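Sorting by the Bin: An Interview with Elspeth Gillies of Dresix

January 13, 2020

Dresix has offered its two-armed sorting service to smaller stores and returns depots since March of last year. The service, sold under the name Skakitz, is hired by the month and includes the arms, the grippers, the bins and the support of a trained engineer. Elspeth Gillies, who leads the service, met us at the company's offices to discuss how it is supplied and what customers may expect of it.

Ms Gillies began with the kind of work for which the service was designed. "Our customers handle mixed household goods," she said. "They receive a box of returned items and each item must go to the right bin. We were asked for something that could deal with packets, tubs and awkward plastic parts on the same bench."

Each customer is assessed before an agreement is signed. An engineer visits for 2 days, records the goods being handled and agrees a list of 60 items with the site manager. Items outside that list may be added later, and a charge applies.

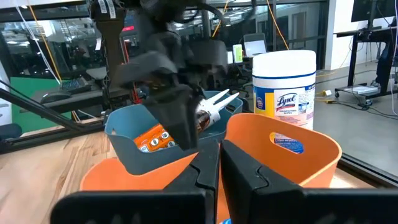
On the choice of two arms, Ms Gillies was brief. "A single arm is cheaper and for some sites it is enough. We recommend the pair where goods have to be moved between bins that stand close together. Each gripper carries its own camera, and the operator can view either one."

The grippers are supplied to Dresix by Dimach. Rogelio Evangelista, the engineer responsible for installation, said that the fingers are inspected at every service visit and replaced under the monthly fee. Customers are asked to keep to the approved bins. "A change of bin seems a small matter to the site," he said. "For us it means setting the reach again, and we would like to be told first."

Mr Evangelista was open about the present limits. Thin film packets remain difficult, and the service is not offered for glass or for open food. At the Tiongson depot, the first site to take the service, almost 41 items an hour were sorted in the opening month. He described that figure as modest and said that staff there continue to sort the heavier goods by hand.

Training is given on site to as many as nine members of staff. Further places may be arranged with the support office, which also holds the current list of approved bins. Ms Gillies confirmed that the terms of hire will be reviewed in the spring and that existing customers will receive the revised terms in writing before they take effect.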